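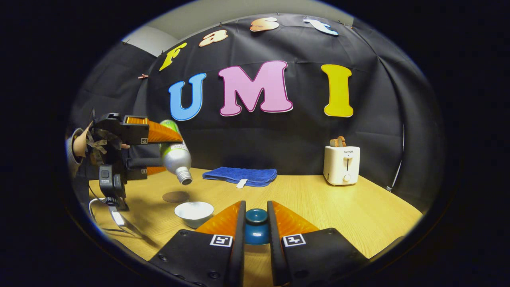

Small teal-blue cup-like object and a bottle, above a light yellow wooden table.

Skorwood Table Oil
Plant-based finishing oil for indoor wooden tables, worktops and chopping boards

Home > Wood care > Oils and waxes > Skorwood

A table has a hard life. It gets elbows, hot mugs, homework and the occasional cat, and in return it gets wiped with whatever cloth is nearest. Skorwood is an oil for people who have noticed this and feel slightly guilty.

It goes on with a rag, sinks in, and leaves a low sheen that looks like wood. If you were hoping for something you can see your face in, you want the Zeltorano varnish, two shelves up and a good deal more trouble.

How to use it

Sand lightly along the grain and wipe off the dust. Pour a little oil on to a cotton rag and rub it in. Go back after 20 minutes and wipe off everything that has not soaked in. People skip this part, then write to us about stickiness. We have a standard reply and it is this paragraph.

Leave overnight. New or thirsty wood will want a second coat, old oak sometimes a third. One litre covers some 9 square metres, or one dining table and all the chairs you swore you would get round to.

Used rags can heat up and catch fire by themselves. Lay them flat outdoors to dry, or soak them in water, before they go in the bin. This is the only sentence on the page with no jokes near it.

Which shade?

Clear — warms the colour a little, as any oil will.
Trondar Pale — a touch of white pigment, keeps ash and birch from going yellow. It will not turn a yellow table back again. Sanding does that.
Niazi Brown — for walnut, and for pine with ambitions.

Try it on the underside first. The tint always looks darker in the tin.

Details

Sizes: 100 ml, 500 ml, 1 litre
Base: linseed and tung oil
Touch dry: overnight
Full cure: 9 days, during which please use a coaster
Product code: 1857
Shelf life once opened: a year, lid on properly

Not suitable for outdoor furniture, laminate or anything already varnished. Oil on varnish just sits there.

Customers also bought

Skorwood cotton rags, bag of 85 (they do run out)
Trondar sanding block, fine
Niazi scratch wax, brown

Delivery

Orders placed before 2 pm leave the same working day. The 1 litre tin cannot go by air, so islands should allow a bit longer. Unopened tins can come back within a month.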